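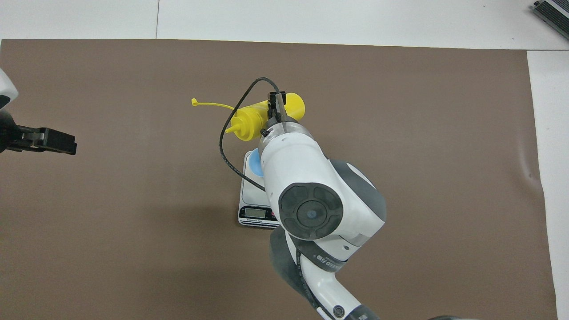
Oleksandra Hladun
Home Explore Notifications Messages Profile

Small thread about glue, brown paper and a kitchen scale. I promised it to three people on Friday and I keep forgetting, so I write it now with my tea. 1/

14 replies 9 reposts 61 likes

Every winter I make book covers and flat boxes from grey board. For years I put the glue by eye. Some covers came out like a wave on the sea and some opened at the corner after a month. I blamed the board, then the paper, then the weather. 2/

3 replies 22 likes

Then Marlene Wendt, who taught the evening course I went to in Darotberg, asked me how much glue I use for one cover. I said "enough". She asked again, how much in grams. I had no answer and I was a little ashamed. 3/

5 replies 48 likes

So now I weigh. The method is very simple. Put the full squeeze bottle on the scale and press zero. Glue the piece. Put the bottle back. The number with the minus in front is what you have used. You don't need to pour anything into a cup. 4/

2 replies 17 reposts 103 likes

A cheap digital kitchen scale is enough. Mine goes up to 2,000 grams and shows whole grams only. For a cover this is fine. For very small work, for example a needle case, I glue several pieces and then divide. 5/

1 reply 30 likes

About the bottle. I like the soft plastic kind with a pointed nozzle and a cap on a strap, the kind many people use for mustard. With the strap the cap stays with the bottle. Before, I had separate caps and I found one of them inside the vacuum cleaner. 6/

8 replies 74 likes

The cap must be always on the scale together with the bottle, or always off. If you forget the strap and it hangs down and touches the table, the number will be wrong. I made this mistake a whole evening and wrote very strange numbers in my notebook. 7/

26 likes

Paper on the table: brown wrapping paper from the roll, one big sheet. I used newspaper before, but the ink came off on a light cloth and I had to throw away a nice piece of linen. Plain brown has nothing to come off. 8/

4 replies 39 likes

Buy the smooth one if you can. The paper with ribs makes lines in soft board when you press on it. A few creases don't matter, but I turn the sheet so that the creases are away from the place where I cut. 9/

19 likes

When the paper wants to roll up again, I turn it over, so the curl looks down to the table. Shanti Tomar puts tape on all four sides. I don't like to take tape off a white table afterwards, but her sheet is certainly flatter than mine. 10/

6 replies 33 likes

Don't put the scale on a fold of the paper. It must stand flat on all its feet, otherwise it changes its mind between two weighings. Check it like this: weigh the same thing two times in different places. If the numbers are not the same, move it. 11/

2 replies 28 likes

Somebody will ask which glue. I use the Karpenko white one, from the big tin, and I fill the bottle through a funnel. The full tin with its lid weighs 1,750 g on my scale. After the January boxes it was 949 g. This is the first year that I can say how much I need to buy. 12/

7 replies 52 likes

Corey Tautahi asked if it isn't boring to weigh each time. For the first ten covers, yes, a little. After this my hand knew it and I check only sometimes. My covers are flatter now, and the corners stay closed – at least until today. 13/

3 replies 45 likes

One more thing, for storing. I keep the bottle lying in a drawer in winter, but then the glue sits in the nozzle and it dries there. Better is to stand it on its head in an old jar, cap closed. If the nozzle is blocked, warm water and a wooden stick. Please no metal pin, I made a hole too big like this. 14/

5 replies 11 reposts 67 likes

Evie Lambert wants the table with grams for each size of cover. It is in my notebook in two languages and with glue on the page, so give me some days to write it clean. I will put it under this post. 15/

9 replies 40 likes

Correction to number 5: the scale has also a setting for ounces and mine changed to it when I wiped the button. If your numbers look suddenly tiny, look there first.

1 reply 18 likes

Show more replies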